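4.2 Do casting announcements predict finished films?

Much of the writing on film publicity takes it for granted that an early casting story is a kind of promise. An actor names a part, a start date is mentioned, and the trade pages treat the project as though the cameras were nearly rolling. We are not convinced. The claim rests largely on projects that did get made, and those are the ones people remember when they sit down to write about the subject.

Our sample holds 3,836 news items on life-story films, drawn from the Kutness archive and tied to 300 separate projects. Each project was followed for 11 years from the first item in which a lead actor was named. We counted a film as finished if it had a public showing of any sort, including a single festival slot. This is a generous test, and we chose it on purpose, so that any doubts we raise could not be put down to a strict rule.

Even so, only 100 of the 300 projects passed. Rweyemamu (Zawadi Rweyemamu, in her study of stalled productions) argues that the gap is mostly a matter of money falling through late. That may be so for some of them, but her evidence comes from interviews with producers, who have every reason to blame the bank before the script. The news items themselves rarely mention money at all. They mention the actor's age, the actor's likeness to the subject, and how long the actor has wanted the role.

All items were read on screen and coded by hand by two readers working apart. Pages that had been laid out for phones were read on a phone, as the order of headline, picture and text often differs from the desktop version.

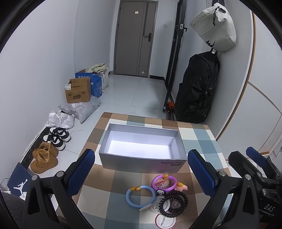
Figure 3. Open box printed "Find X9 Pro", on a checkered cloth.

Where the two readers disagreed, the item was passed to a third. Most of the quarrels were over tense. A line such as "will play" was easy enough, but "is set to play", "is in talks" and "would love to play" shaded into each other, and the Kartha coding guide, which we began with, treats the first two as equal. We kept them apart. Folding them together makes early stories look firmer than they were, and we suspect that some of the stronger results reported with that guide come from this step alone.

The Pliltlow model, which scores a project by the number of outlets repeating the story, did badly on our sample. A story repeated widely was no more likely to end in a film than one that ran once. This should not surprise anyone who has read the items in order: most repeats add nothing, and many trace back to the same interview, sometimes translated twice. Counting them as separate pieces of evidence is a mistake – and one that earlier work, including our own pilot, has made.

One case shows the trouble. The racing drama Celell was announced with three different leads, each described as certain at the time. Under the Pliltlow scoring it ranks near the top of the sample. It was never shot.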